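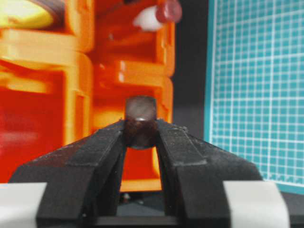

Figure 1. Wrist camera view, small cylinder held between the fingertips in front of the orange fixture.

Unit 5: Grip faults and the drop that was not reported

Read this before the lab session. Bring your fault sheet from Unit 4, because the last exercise uses it.

Background

The cell in this unit is the Humero arm on bench 5, running the pick-and-place program from the Stevotent exercise set. The program picks a short cylinder, moves it past the orange fixture, and places it in a fixture opening. In November the cell ran a batch of 20 cycles. The log showed 20 good cycles. When the parts were collected, 18 were in the fixture and two were on the floor behind the bench.

No one was hurt and nothing was damaged. We use the case because the controller had no idea anything was wrong. A robot that stops with a fault code is annoying. A robot that carries on with wrong information can end up pressing an empty gripper into a fixture, or into a hand that has reached in to pick up a dropped part.

What the program checked

The grip check looked at one thing, the finger position after the close command. If the fingers stopped before the fully closed position, the program set PART_HELD to true and went on. The flag was set once, right after the close, and was not looked at again until the next cycle.

There are two problems with this.

First, the fingers only grip the lower half of the cylinder. Look at Figure 1. The part sits between the tips with its upper portion standing above them, and the rounded bottom edge shows in the opening below. A part held this way can tilt or slide during a fast move even if the grip was fine at the start.

Second, PART_HELD was a record of the past. The move to the fixture came after the check, and so did the loss of the part. Nothing in the program could turn the flag back to false.

What was found

The wrist camera images were saved for all cycles but were not used by the program. Going back through them, the part was present after the close in every cycle. In the two bad cycles it was missing from the image taken at the approach point. That puts the loss during the transfer move.

The transfer speed had been raised to 500 mm/s the same morning to shorten the batch. The grip force had been left where it was. The change was not written on the fault sheet or anywhere else, and it took most of an afternoon to find.

We did not prove that speed alone was the cause. Worn or dirty fingertips would give the same result, and the tips had been wiped down before anyone thought to inspect them. Do not clean a gripper after a fault until you have looked at it and taken a picture.

Changes made

The finger position is now read again at the approach point and once more just before release. If the fingers have moved past the expected width at either point, the arm stops and the program raises GRIP_LOST. It does not retry on its own.

The transfer speed went back to its old value. Any change to speed or force now goes on the sheet taped inside the cell door, with the time and your initials.

Recovering from GRIP_LOST

1. Leave the door closed and read the fault on the pendant. Write down the cycle number.
2. Save the last wrist camera image.
3. Press the stop and lock it out. Then open the door.
4. Find the part. Check the floor, the fixture and under the arm.
5. Look at both fingertips for wear, dust or a chipped edge. Note what you see.
6. Close up, reset, and run one cycle at reduced speed before going back to the batch.

Do not reach for a dropped part with the arm paused. A paused arm still has power and can move when the program resumes.

Reading: Sleiman handout, section on sensing and confirmation. The Illurov notes cover finger wear and are optional.

Exercises

Draw the timeline of one bad cycle. Mark where PART_HELD is set and the span in which the part could have been lost.

The new check still depends on finger position. Describe a case in which the part has shifted badly but the check passes, and suggest a second signal that would catch it.

Take your Unit 4 fault sheet and add the lines needed to record a speed or force change. Hand it in with your lab report.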